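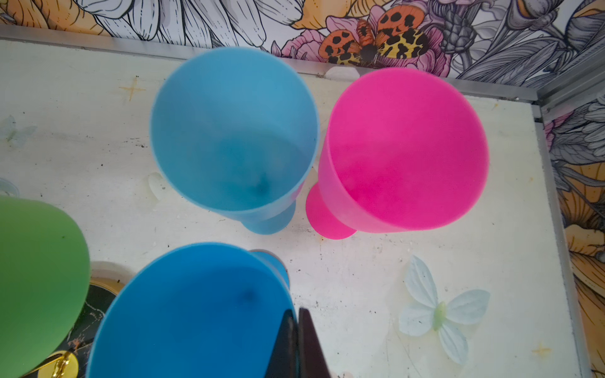
*Stemmed cups in light blue, hot pink, green and a deeper blue.*

I've been asked twice this spring why I won't recommend a wine glass rack, so I'll put the answer in one place.

The pitch goes like this. Colorful unbreakable glasses are fun, fun things deserve to be seen, and so they should hang from a little gold tree on the counter. Birkard sells one version and Grímsdóttir sells a prettier one. My neighbor Ea Vigfúsdóttir bought the prettier one in April and loves it. I've used it at her place, and I'm not convinced.

Hanging makes sense for crystal. A thin rim can chip on a shelf, and upside down it stays out of harm's way and out of the dust. A cup that bounces has no such worries. You could keep it in a drawer with the potato masher. 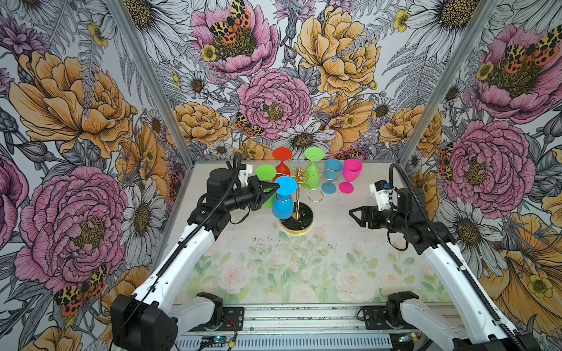 Then there's the matter of the foot. You have to hold a stemmed glass by its base, turn it over and get it onto the arm without knocking the one beside it. Fine on a Thursday night with two people. With a full table to clear, the glasses end up standing next to the rack, and now you've given up counter space to both.

Ea says I'm missing the point, that the colors cheer up her kitchen. They do! I'd never argue against lime green. But they'd cheer it up just as well lined along the windowsill, and that costs nothing.

Preben Blöndal, who sells kitchenware and has every reason to disagree, tells me plenty of his customers come back for a second rack. I believe him. I'd like to know what they hang on it.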